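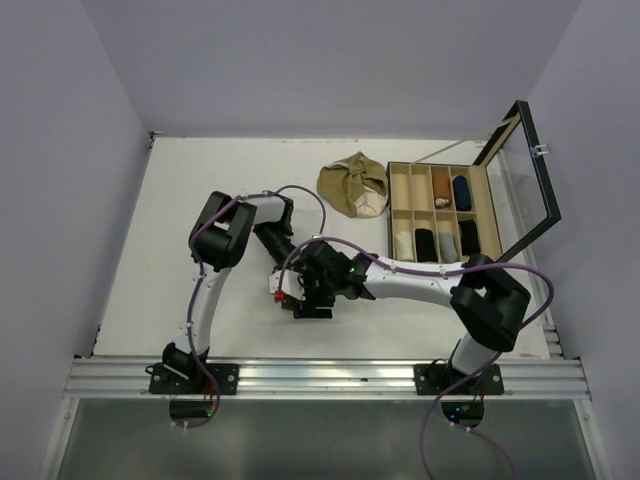

INTERVIEW / TELEOPERATION

Teaching two arms to put the laundry away

Slanina's demonstration cell has a white tabletop, two arms on a shared aluminum rail and an open organizer box with eight compartments. The task under study is filling the box with rolled cloth items. The company's lead for data collection, who asked to be identified by role only, spoke to us on 25th February about how an operator shows the arms what to do.

"Cloth is a poor object for scripted motion," the lead said. "You can write down where the box is. You cannot write down where the corner of a crumpled cloth is going to be."

Slanina works by remote control. The operator moves a pair of hand-held leader arms, built by Sikwood, and the arms in the cell follow. Joint positions and gripper commands are logged along with the video. An earlier setup had the operator push the arms directly by hand. It was dropped after 2 months.

"Hand guiding is fine for one arm," the lead said. "With two, your own body gets into the video, and the policy learns from a picture that won't exist when it runs."

The current set holds 400 demonstrations. The target is 600. New operators practice for three days before anything they record is kept, and most of the rejected runs come from regrasping.

"They grab, let go, grab again. A person watching thinks nothing of it. The model learns to hesitate."

Arm spacing is the other constraint. Both grippers have to meet near the middle of the table to fold and roll, and the external cables need enough slack to follow the wrists without catching. Operators are told to move one arm at a time when the grippers are close.

Asked whether the recordings would carry over to the Petelen cell, which uses a different gripper, the lead was cautious. "The approach paths, probably. The finger contact, no. We would record that part again."

Driria, the software that replays and trims the runs, is due for an update in the spring.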